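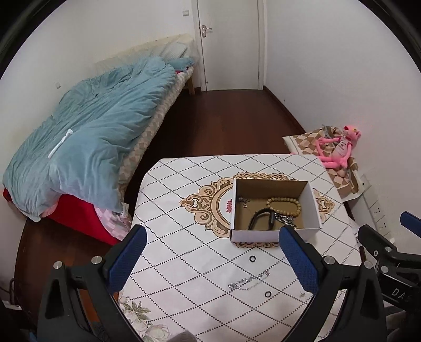
Tablecloth with diamond lattice and medallion print, shown on a table with rounded corners. Box and jewelry not included.

Wastico Printed Tablecloth, Medallion on White

Reading time: 3 minutes

We use cookies to remember your basket and your country setting. Accept all | Settings

The Medallion is the busiest print in the Wastico table range and has been in the catalog since the first season. The ground is white. Dark dotted lines cross it to make a diamond lattice, and the large ornament in tan, gold and brown sits over the lattice. The ornament is drawn with scrolling leaves and comes to a point at the left and right ends. There is a small red flower inside it. Large cream and pink blossoms with muted green leaves are printed separately on the cloth.

Most people buy it for a kitchen or dining table. We also sell a fair number for side tables in bedrooms and sewing rooms, where the table gets used for sorting jewelry, wrapping presents or mending. Small dark items such as hair ties and black rings are easy to find against the white parts of the cloth. Small silver items are harder. Fine chain, earring backs and loose links can almost disappear on the white, so put them in a box or on a tray while you work. Any shallow cardboard box will do. The brown base of an ordinary shipping box gives better contrast for silver than the cloth does.

Material and finish

The cloth is printed on one side only. It is a wipe-clean fabric with a soft backing that keeps it from sliding on a varnished table. Fold lines from the packaging drop out after a day or two on the table. To speed this up, lay the cloth face down in a warm room for an afternoon. Do not iron the printed side.

The surface is not a cutting surface. Bracelets and brooches with open clasps can catch and leave a pull, so lift them instead of dragging them across. A pull can't be repaired, but it usually stays small if the thread is left alone.

Sizes

Small, for side tables and card tables
Medium, for a table that seats four
Large, for a table that seats six
Cut to length from the roll, sold by the meter

All ready-made sizes have straight hems and square corners. On a table with rounded corners the cloth hangs a little lower at each corner. If you would like the corners rounded, choose "rounded corners" at checkout and send us a paper template of one corner. Theerawat Rojanasak in our Bruneck workroom cuts these by hand, and they take 40 hours longer to leave us than a standard order. Cloths with cut corners can't be returned.

Placing the print

The medallion repeats along the roll. On the small size you get one full medallion, set a little off center. If you need it in the exact middle of the table, order one size up and trim. Cutting leaves a clean edge that does not fray, though it will not match the hem on the other sides.

Care

Wipe with a damp cloth and a drop of dish soap. Dry it before you fold it. Tea, coffee and beet juice should be wiped up the same day. Do not use bleach or a scouring pad on the gold and brown parts of the print. For storage, roll it on a tube with the printed side out.

Stock

The current print run is 2,000 cloths across all sizes, and 237 of these are the small size. The next run is planned for November. Print runs differ slightly in color, so order everything you need for one room together.

Customer notes

"Second one I've bought. The first went on the kitchen table and is still there. The brown is darker than it looked on my screen." Wanting Xia

"Good weight, doesn't slide. Came with hard creases that took three days to go." Marthinus Masilela

"Ordered by the meter for a long bench. Width was as stated. I would have liked more of the pink flowers and less of the gold." Jad Tannous

Goes with

Pesport table pad, white, for under the cloth
Xiong cushion cover, plain tan

Sign up for our newsletter and get new prints by email once a month. Enter your email address. You can unsubscribe at any time.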